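I finally saw Lotura!

December 3, 2023

I have been waiting for this movie since July, when the first teaser dropped and I watched it on my phone in a grocery store parking lot with the windows rolled up. Last night I finally got a seat, and I have so much to say that I'm typing this before breakfast.

Lotura is a small, weird, beautiful science fiction movie about a lighthouse keeper who starts picking up radio calls from a ship that hasn't been built yet. It runs 93 minutes and I would have happily sat through twice that. Tyson Sandhu plays the keeper, and he is wonderful in it. If you only know him as the grumpy detective from Adeyemi (six seasons, go watch them all), you will not be ready for how soft he is here. There's a long stretch in the middle where he's just repairing a radio and talking to himself, and my whole row had stopped chewing.

Adom Acheampong directed, and also wrote it, and also did the voice on the radio, which I did not catch until the credits. I loved his first movie, Fesach, even though the ending lost me a little. This one has a much better ending. I won't spoil it, but keep an eye on the green raincoat the first time it shows up.

Things I loved, in no order: the sound of the wind, which changes every time he opens a different door. The terrible soup. The sister, who only gets two scenes and walks off with both of them. The fact that the ship looks like a model, because it IS a model, and they lit it so well that I gasped anyway. I grew up on that kind of effects work and I miss it so much. You can tell somebody painted every one of those little rivets by hand.

Things I liked less: the score gets very loud in the last ten minutes or so, right when I wanted to hear the voices. And there's a subplot with the harbor office that goes nowhere. My brother thinks it's setting up a sequel. I think they ran out of money! Either way it's a small complaint and I'd forgotten it by the time I found my car.

I saw it at the Plimus, which only has 90 seats and was nearly full for a late show in the rain. If it's playing anywhere near you, please go while it's still on a big screen. The opening shot of the fog coming in is going to look like nothing on a laptop.

Next up for me is a rewatch of Fesach, to find out if I was too hard on that ending. I was tired when I saw it and I'd had a fight with a vending machine on the way in, so it may not have gotten a fair shake. If you've seen either one, tell me in the comments, and put a spoiler warning at the top if you're going to talk about the raincoat! 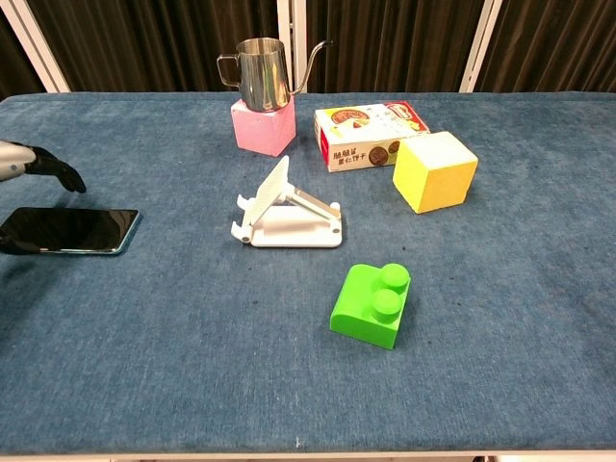

Phone on the blue tablecloth, brown curtains behind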